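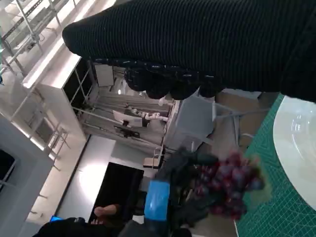 A Day at the Lerneck Open Lab

I had been meaning to get up to Driltberg for two summers running, and on 11th August I finally made the trip, notebook in one pocket and a slightly squashed sandwich in the other. Lerneck opens its manipulation lab to visitors once a year, mostly for people who write control or perception code somewhere else and want to see how another group does it. I write planning software for a living, the sort that decides where an arm should go next, so I was hoping for a good long look at the parts of the stack that never make it into talks. I got that, and a very decent lunch too.

Getting there

The train is easy and the bus is less so. If you go next year, get off at the stop after the one the website suggests and walk back down the hill. You come in through a side door, sign a sheet, get a sticker, and then you're more or less let loose with a small group and a very patient host.

The first thing that struck me was how bright the place is. White shelving, white walls, strong light overhead, and arms standing in among it all with their frames and monitors. I asked if the light gave their cameras trouble and got a laugh and a ten-minute answer, which I'll come to.

Grapes on the cutting mat

Most of my morning went to the grape bench. The job is simple to say: pick up a bunch of red grapes with a black gripper, hold it over a green cutting mat, and set it down on a white plate. The mat has a fine white grid on it, which people on the tour kept assuming was for calibration. The team does glance at it when they want a quick idea of how far off a placement was, but calibration is done separately, before anyone touches the fruit.

Grapes are a lovely awful object for software. They shine, so the depth readings get holes in them. They hang, so the shape you planned for on the table is gone the moment you lift. And a bunch has a stem end and a loose end, and it matters a great deal which one you hold. The Lerneck people used to fit a model of the whole bunch and plan on that, and they gave it up last year. Now the perception side hands over a rough blob with a confidence value for each patch of surface, and the planner is only allowed to choose contacts where the confidence is decent. It sounds like such a small change! But it meant pulling apart the interface between two teams that had been happily ignoring each other, and our host was very funny about how long the meetings went on.

Once the bunch is in the fingers, the wrist camera takes over. I was glad to hear how frankly they talked about blur. During the carry, frames from the wrist are scored for sharpness and the worst of them are simply left out of the pose update, with the filter coasting on the arm's own joint readings until a good one comes along. I have been stubbornly trying to use every frame in my own work, and I wrote "STOP IT" in my notebook and underlined it.

Cirillo, the thing that ties it together

The software that runs each trial is called Cirillo, and I think it was my favorite thing all day, even though it is about as glamorous as a filing cabinet. You describe a task as a short tree of steps – find, reach, close, lift, carry, release – and each step has its own way of saying it has failed and its own small list of things to try next. Everything that happens gets written to one log, with the camera streams and the joint readings on the same clock.

That last part took them most of July. Before then, the camera stamped its images on arrival and the arm stamped its readings on departure, and the gap between the two was up to 33 milliseconds. That doesn't sound like a lot until you try to work out whether the fingers were closing when the grapes slid. They now stamp everything at the source, and they went back and threw out the older trials where they couldn't trust the timing. The archive went from 2,864 trials down to 1,637. I winced when I heard it. Our host said she'd winced as well, then found that the grasp scorer trained faster on the smaller set and gave steadier answers, so the wincing was over by the following week.

Replay is where Cirillo really earns its keep. You pick a trial, drag along the timeline, and see what the planner believed at that moment laid over what the camera was getting. We watched one where the planner was quite certain the plate was a good hand's width from where it was. The rim had caught the overhead lights and the plate detector had fallen for the reflection. (So yes, the lights do give them trouble. They now vary the exposure between frames and keep only the plate edges that show up in both.)

Potitz and the afternoon session

After lunch there was a talk on Potitz, their motion planner, given in a room with not quite enough chairs. It plans the carry as a whole path first and then smooths it with a limit on how sharply the wrist may change speed, and the limit depends on what is being held. A box gets a generous one. Grapes get a stingy one, and you can watch the arm turn polite when it switches over.

I asked about replanning. The answer is that Potitz keeps 9 candidate paths warm while it moves and swaps to the best of them if something shifts, instead of starting from scratch. There's a small cost for switching, so it doesn't dither. Getting that cost right was apparently done by hand, over many evenings, and they would love to hear from anybody with a better method. I would too, frankly.

There were a couple of things I was less sure about. The recovery steps in Cirillo are still written by a person for each task, and when I asked what happens with fruit they haven't prepared for, the answer was a bit of a shrug. And the confidence values aren't checked against anything very often, so I'd worry about them drifting if a camera were swapped.

If you're thinking of going

Sign up early, as the morning groups fill first and that's when the benches are busiest. Bring questions about your own code, because the team is generous with its time and seems to enjoy other people's bugs nearly as much as its own. Wear shoes you can stand in. The coffee is on the second floor, past the offices, and the cake goes by three.

I've since added frame scoring to my own tracker, using nothing fancier than the variance of the edges, and I have a half-written note to the Potitz folks about the switching cost that I mean to send once I've tidied up the plots.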